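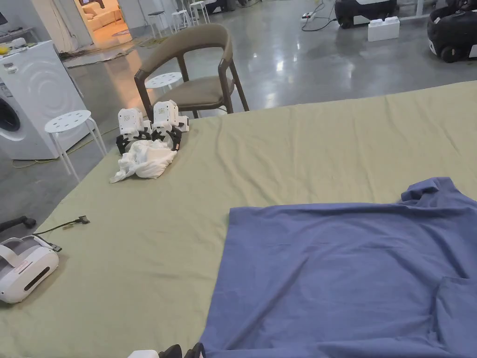
Renji Tanabe wrote after the last report that visitors still could not tell, on landing at Naltodness, whether they needed a car at all, and he asked that this be dealt with before any more money went into printed maps. His point was discussed at the January meeting and has shaped much of the work described in the pages that follow.

Naltodness Visitor Transport Scheme
Second progress report to the Okabe Fund
Submitted 26 February 2010
Prepared by Chie Hamada, Scheme Manager

1. Purpose of the report

The Fund agreed to support the scheme for two years, with reports at six-month intervals. This second report covers the period from the start of September to the end of January. It sets out what has been done on the shuttle bus, the trail information and the guesthouse listings, what has been spent, and what remains to be settled before the spring season opens.

2. Shuttle bus between the ferry landing and the upper valley

The shuttle ran on every scheduled day of the autumn timetable except for four days in November, when the upper road was closed by rockfall. Wuketti, the operator, carried 3574 passengers in the period. The target agreed with the Fund was 3000. Most of the growth came on the early departure, which was moved forward by 20 minutes in October to meet the first ferry.

The return journey remains a weak point. The last bus leaves the upper valley before many walkers are back from the Diminness trail, and on fine days the driver has had to turn passengers away from the bus before it while the last one ran half empty. Wuketti has offered to shift both departures later by half an hour from March at no added cost, provided the driver's rest period can be taken at the landing. A draft of the new timetable has been sent to the parish office for comment.

Mr. Tanabe's question has been answered in part. A single sheet now hangs at the ferry landing showing which places can be reached by bus, which on foot and which only by car. The same information has been placed on the scheme's web page, where it replaces the old list of rental desks. We have not yet been able to have it posted on board the ferry.

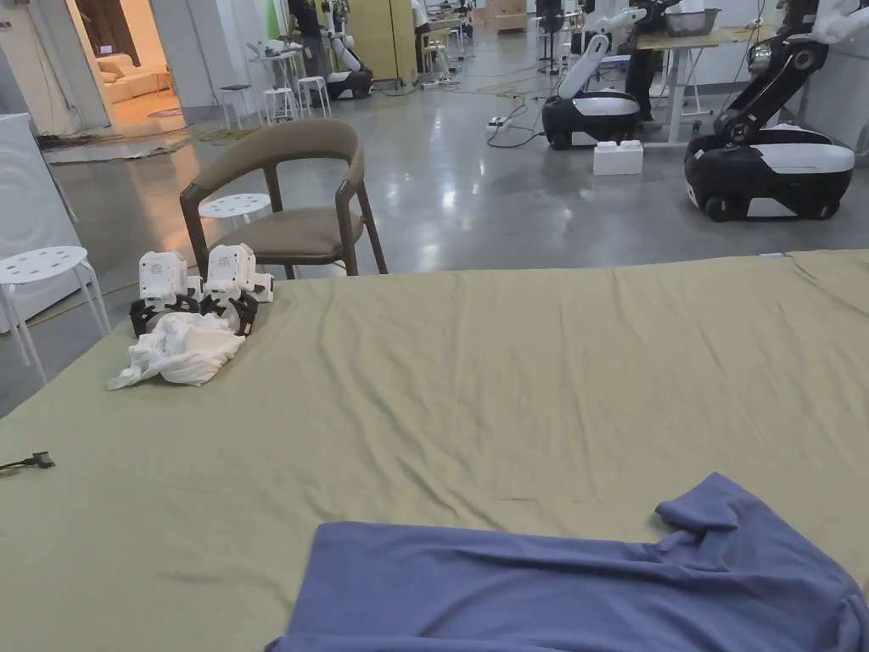 The ferry company has asked for a smaller sheet that will fit its existing display cases, and for wording in two languages. Aoi Nishimura has prepared the second text and it is now with the printer. If the proofs are approved on time, the sheets will be on board when the longer sailing hours begin.

3. Trail information

Work on the Diminness trail is behind schedule. The plan called for new signposts at all junctions by the end of December. The lower section is complete as far as the stone bridge. The upper section crosses grazing land, and one of the two landowners asked for the route to be moved away from a lambing field. The request was reasonable and a new line has been walked and agreed, but the posts already cut for the old line carry the wrong distances and the arms must be made again.

The trail leaflet has been held back until the route is final. An interim version, run off on the office copier, was given to guesthouses in the autumn. We printed 1000 copies and 273 were left at the end of January. Several hosts reported that guests found the map hard to read in poor light, and the contour lines will be printed darker in the final version.

4. Guesthouse listings

More than 100 rooms are now listed with the scheme, in guesthouses, farms and the two small hotels at the landing. Mathis Bailly visited each new host in person and checked prices, opening dates and access for guests arriving without a car. A number of farms on the far side of the valley declined to join this season - their hosts will take bookings by telephone but do not wish to publish a price.

The online booking form has worked without a break since October. Cancellations are still handled by hand, and this takes up a large part of one morning each week. We have asked for a quote to add a cancellation page and will bring it to the Fund if it falls outside the present budget.

5. Spending

Spending to the end of January was within the approved total. Shuttle costs were slightly under budget on account of the November closure. Signposting will exceed its line once the arms have been remade. We ask the Fund's permission to move the unspent shuttle money to signposting - no new money is requested. The full statement of accounts, signed by Evaristo Vitale, is attached as Annex A.

6. Work planned for the next period

Begin the revised shuttle timetable in March.
Complete signposting on the upper section of the Diminness trail.
Print and distribute the final trail leaflet.
Place the arrival sheet on board the ferry.
Carry out a short survey of passengers at the landing, using the same questions as last year with one added on car rental.

7. Matters on which the Fund's decision is requested

Approval of the transfer described in section 5.
Agreement that the completion date for signposting be moved to the end of May.

Annex A: Statement of accounts
Annex B: Draft shuttle timetable
Annex C: Revised route of the Diminness trail, upper section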